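2020-01-19
Ladder rack, second one

Picked up where I left off with the small ladder rack. The first one (the Poltitz one) went out with rungs that turned in their holes, so the point of this one was to get the joints right before thinking about the color.

Rails cut 27 cm long, clamped together as a pair and drilled in one go. Rungs cut to one length against a stop block. With the shoulders in, the rack comes to 139 mm across the outside. I had wanted a little less, but the drill wandered on the first test piece and I used up the narrower stock on that.

Dry fit was too tight on the lower rungs and fine higher up. Sanded the ends of the tight ones by hand, a few turns each in folded paper, and tried again. Glue only in the holes this time, none on the rung ends. Last time the squeeze-out ran down the rails and the stain wouldn't take over it. There are still two pale spots on the inside of the first rack where you can see what happened.

Clamps on overnight with card under the jaws. Checked the diagonals before I left and again in the morning. Slight twist on the left rail, taken out by shimming one foot and clamping down to the flat board. It came back a little when the clamps were off. Good enough to stand without rocking on the Sperling bench, which is the flattest surface we have.

Stain: the dark brown from the Govell tin, stirred well, first coat wiped on and wiped off after 10 minutes. Second coat the same. I stopped at two. The Poltitz rack had 3 and went muddy between the rungs, where the cloth can't reach properly. Used a cotton swab in the corners, slow but much cleaner.

Took it over to the dark table to see it on something close to its own color. It reads well there. The rungs still show as separate lines and don't sink into the tabletop, which was my worry with going this dark. Yellow next to it looks good, if anyone asks again about colors for what hangs on it. 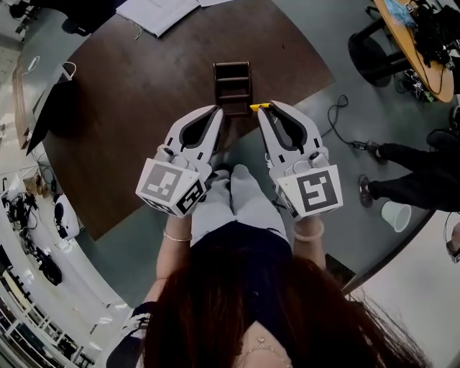 Frauke Ackermann: I'd still go one shade lighter on the next one. Dark on dark works for you because you know the rack is there. If it ends up on a table like ours, people will put papers down on top of it. Have you thought about leaving just the rungs unstained? You'd have to stain the rails before glue-up, but that also gets rid of your corner problem.

Good point about staining before glue-up. I'd have to mask the holes, or plug them with dowel offcuts. Will try it on a scrap pair first. Not sure about pale rungs, it may start to look like a toy. Ataberk is for it, Till against.

Wax: none yet. Want to give the stain a few more days. Amna has the clear paste wax from the Nekport job and says there is enough left in the tin for a piece this size. Soft brush for between the rungs, cloth for the rails.

Open items
– Feet: bottom ends of the rails are still square off the saw. Break the edges with 180 paper before waxing so they don't mark a tabletop.
– Twist in the left rail: look again in a week. If it's worse, plane the foot.
– Drill: fence had slipped a hair when I went back to it. Tighten, then redo the test piece before cutting any more rails.
– Stop block: leave it set where it is. Length is penciled on the side.
– Room: cables under the round table are on the floor and one runs out across it. Need to get them to one side before we bring the boards through. Papers at the far end of the dark table to go back in the folder, the cut list might be in there.
– Order more of the rung stock. Adanech has the supplier sheet from September, prices will have changed.

Rack goes on the shelf by the window for now, upright, nothing hung on it until the wax is done.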